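Grulenley Bag Picking Kit: equipment notes and buying advice

Listed by Bermont. Reviewed by Hanne Turunen, with bench notes from Benedikt Leitner.

Availability: to order, next batch promised for September
Suits: small packing rooms, returns desks, teaching labs
Our view: try it with your own goods before you sign anything

What is on offer

The Grulenley kit is sold as a ready-made answer to one dull job, which is getting loose things out of a paper bag. You get a gripper assembly to go on the wrist of an arm you already own, a fixed camera with its bracket, a licence for the Nimri picking software and 11 hours of remote set-up help. You don't get an arm, a table, guarding or the bags.

The brochure says it handles "mixed everyday items in flexible packaging". That covers a lot of ground, and I would want it in writing which items and what sort of packaging. We asked twice. The first answer was a link back to the brochure. The second was a list of 216 test objects, most of them boxes and bottles, which are the things any half-decent gripper can manage.

The bag problem

A plastic tote keeps its shape. A paper bag leans, folds in on itself and throws shadows where you least want them, and the walls look much like the floor. Software that is happy with a rigid bin can get into a muddle here, and Bermont's own sales material skates past it.

So we asked for our trial to be done with soft and awkward goods in a bag that had seen some use. A twisted candy-cane ornament, a plush rabbit, a bit of crumpled red paper and something like a lump of rock make a fairer test than a row of cartons. The rabbit's string loop and the hook of the ornament are the sort of detail I'd ask any supplier about, as two things that can catch on each other may well come up as one.

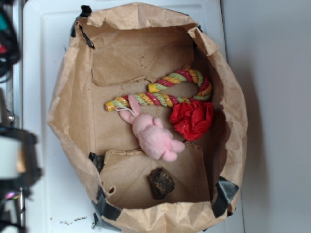 The gripper end

Benedikt spent longer on this part than I did, and he is kinder about it. He likes the flat mounting plate and the ordinary hex socket screws, which mean you can take things apart with tools you already have. He also points out that a plate with plain edges is easy to wipe down.

My worry is the cabling. Wires run along the outside of the assembly and are held with zip ties, and the wrist has to work right over the mouth of the bag. Every loop on the outside is something that could snag on a paper rim or drag across the goods. One sleeve had a frayed end, with loose black and white strands showing. That may be nothing, but at this price I'd expect the cables to be tidied into a proper cover, and the cover is an extra.
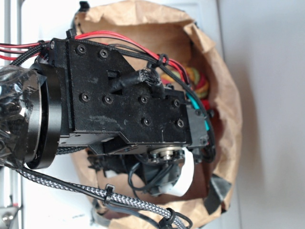
Bermont's reply was that outside cabling makes servicing quicker. I can believe that. It also makes servicing more likely, and the standard warranty leaves out "wear to external leads" — have a look at clause 2 before you order.

Software

Nimri is pleasant enough to use. You draw round the picking area, choose a grip force and press start. What it won't do is tell you why it has given up on an item. The log says "no valid grasp" and leaves you to guess whether the fault lies with the light, the bag or the object. Parkdale, who sell a rival package, do at least save a picture with each failure.

Updates are free for the first year. After that the price is "on application", and I never trust a price on application.

Costs

The cable cover is 929 euros. The kit itself is quoted per site, so ask for the arm adaptor, the cover and a spare set of leads to be on the same sheet. Spare finger pads are sold in packs of 11.

Before you buy

Ask for a trial with your own stock, in your own bags, and bring the tatty ones.
Ask for the success rate on soft items by itself, and for how a success is counted.
Get the running cost of Nimri after year one.
Check that your arm is on the supported list. Two of ours weren't.

Benedikt would take one for a teaching lab, where a failed pick is still a useful afternoon. I wouldn't put it on a packing line yet. We have asked Bermont for a longer loan and will add to this page if they agree.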